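Two days of sander training, and my arms are still buzzing

May 11, 2023

So I finally did it. After years of teaching myself to sand by ruining things, I signed up for a real two-day finishing class, the kind meant for people who do this for a living. I do not do this for a living. I restore old metal patio furniture and the odd bike frame in a one-car garage, and I was easily the least qualified person in the room. I had a fantastic time!

The class was put on by a tool dealer called Kuvia, out in Skidby, in the back half of their warehouse. They run it a few times a year, mostly for body shops and fabrication places that send their new hires. I only heard of it when I went in during April to buy backing pads and saw the flyer taped to the register. I asked if a hobby person could come. The guy shrugged and said if my card worked I could come. My card worked.

Day one was almost all air. I mean compressed air, and I was a bit let down at first because I wanted to sand something (I had packed my own gloves and everything). But this was the part I needed most. I've been running a random orbital sander off a little pancake compressor, and it bogs down, and I always figured the sander was junk. The sander is fine. I've been starving it. They hooked a gauge up right at the tool and had us squeeze the throttle and watch the pressure drop, first with a long skinny hose and then with a short fat one, and wow. Same tool, same compressor, and it sounded like a different machine.

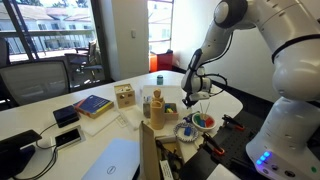
I went home that night and looked at my own setup with new eyes. Skinny coiled hose, two cheap quick connects, and a filter bowl I don't think I have drained since I moved in. I drained it. I won't describe what came out.

Then there was oil. I had been putting in a drop whenever I remembered, so basically at Christmas. We got a whole talk on which tools want oil every day and which ones you should leave alone, and the answer is in the booklet that came with the tool, which I threw out with the box. I've since found mine online and printed it, and it's now thumbtacked over the bench next to the pizza menu.

Day two was hands on, and this is where I got humbled. We each got a steel panel with a weld bead across it and had to take it down flat and then blend it so you couldn't find the spot. I lean on a sander. I always have! I push like I'm trying to get it to confess. The instructor came by, put her hand under my elbow, and lifted about half my weight off the tool, and it started cutting faster. I was annoyed about that for an hour.

The other thing I do wrong is skip grits. I go from something that looks like gravel to something that looks like a napkin and wonder why I still see scratches under the paint. On our last panel we went up step by step and finished at 3000 on a foam pad with a little water, and I could see my eyebrows in it. I brought that panel home. It's on the kitchen windowsill and no one is allowed to touch it.
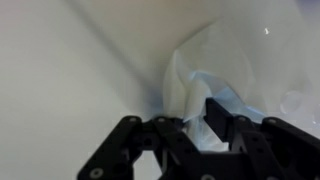 Dust collection got a long session too. I'd been thinking of dust as a mess problem, something to sweep up later, and I wear a mask when it gets bad enough to taste. They had the same sander running with and without the vacuum hooked up, with a bright flashlight held sideways across it. I ordered a hose adapter on my lunch break. I'm also wearing the mask the whole time now, even for quick jobs, even when it fogs my glasses.

A few people have asked what it cost and whether it's worth it, so let me try. I paid $573 for the two days, and that covered all the discs and pads, lunch, and a folder of handouts. For me that's a lot. It's more than every sander I own put together. If you do this once a year on a picnic table, no, buy a decent hose and watch some videos. If you're out in the garage every weekend like I am, I think I'll get it back in discs alone, because I was throwing them out half used and full of paint gunk.

My complaints are small. The room was loud, even with plugs in, and I missed some of what was said while tools were going. The folder is mostly charts for big production shops. And the last hour turned into a pitch for a Flovus angle sander that I wanted very badly by the end. I held out until the parking lot, where I sat in my car and looked up the price. Still thinking about it.
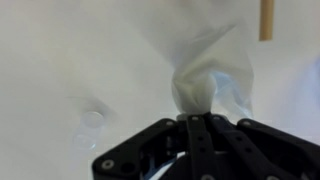
A tight knot in thin, see-through white plastic.

Next on the list is the green glider that's been sitting under a tarp since last fall. It has at least four coats on it, one of them what I'm pretty sure is house paint, and the arms are pitted where the rain sat. I'm going to strip one arm first and test for lead before I go any further, then work up through the grits like a grown-up and see how long it takes.

I'm also swapping out the hose this weekend. If anybody has a favorite brand that stays bendy in a cold garage, leave me a comment, because mine turns into a stick by November.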